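Kitchen helpers wanted at Loswood (paid, part time)

Posted 02/07/2018

Hi, and thanks for clicking! I run the practice kitchen at Loswood, the big shared room on the Wikley side of the building, and I'm looking for two people to help me keep it in order through the end of April. It's a small job with flexible hours and a lot of putting things back on counters. If you're the kind of person who straightens up a friend's kitchen while the coffee is brewing, please keep reading.

What the job is

We have one kitchen that a lot of different people use. Cooking classes in the mornings, a home organizing course (my baby, I started it two years ago), and a few groups that book it for whatever they're working on. Every group wants the room set up a certain way before they walk in. Some want the counter loaded up with groceries, some want next to nothing on it. Between groups, somebody has to reset the place, and up to now that somebody has been me. I'm tired!

A reset goes like this. You get a setup sheet with the list of what belongs on the counter, what belongs on the shelves and what goes back in the pantry closet. You put it all where the sheet says, wipe the tops, sweep, check the floor for anything that rolled under the furniture, and sign the sheet. Once you know the room it's pretty quick, and I'll do the first several with you.

You'd mostly be working around the white counter with the blue stripe. 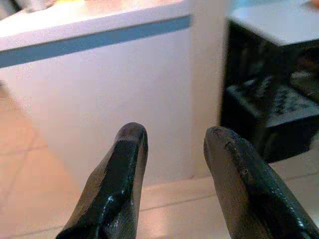
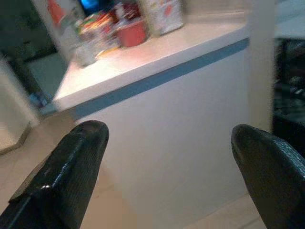

The pantry closet is the other half of the job. Right now it holds boxes, cartons, cans, tubs, jars with no lids and lids with no jars, and I would love for someone to take it over. We got new shelf bins from Plukix over the winter and they're still stacked in the hallway, waiting for a person with a label maker and a plan. Our inventory list has 3,241 lines in it... no wait, I just looked again, it's 3,240. A lot of those are single spoons, so don't panic. Part of your time will go to cleaning up that list and crossing off what we don't own anymore.

Hours and pay

Up to 20 hours a week, split between the two of you however you like. Mornings start early (I unlock at seven) and the last reset is after the evening class. You don't have to do both ends of the day. Tell me which one you'd rather have and I'll try to make it work, but I do need one person who can handle evenings.

Pay is hourly and comes every two weeks. There's also a $200 bonus if you stay through the last class in April, paid with your final check. Lunch is whatever the morning class made, which has been mostly soup lately, and one time a really great plum cake from the Szűcs recipe that everybody keeps asking me to copy for them. It's taped inside the pantry door, help yourself.

Who I'm looking for

You don't need kitchen experience. You do need to be able to follow a written sheet even when you think your way is better (tell me afterwards, I do change the sheets). You should be OK with bending, kneeling and lifting a full grocery box. You should be all right working alone with the radio on. Please be at least 18.

It helps if you've stocked shelves, worked in a school cafeteria, cleaned rentals, or set up for events. It also helps if you live close, the parking lot here is tiny and it fills up fast once the morning class gets in. The bus stops right out front.

If you have food allergies, tell me before you come in. We keep nuts and flour in the room and I can't promise they'll be gone.

How to apply

Write me a short note, no fancy resume needed. Tell me what hours you can do, when you could start, and one thing in your own kitchen that you've finally found a good spot for. (Mine is the baking sheets. They stand upright next to the oven now and I can't believe I waited so long.)

You can drop the note at the Loswood front desk or send it through the contact form on this site, just pick "kitchen" from the menu so it lands with me. I'll get back to everybody, even if it takes me a few days. Then I'll ask you in for a paid trial reset, about an hour, so you can see whether you like the work and I can see how you get along with the sheets.

Wear shoes you can stand in. Aprons are on the hook by the door.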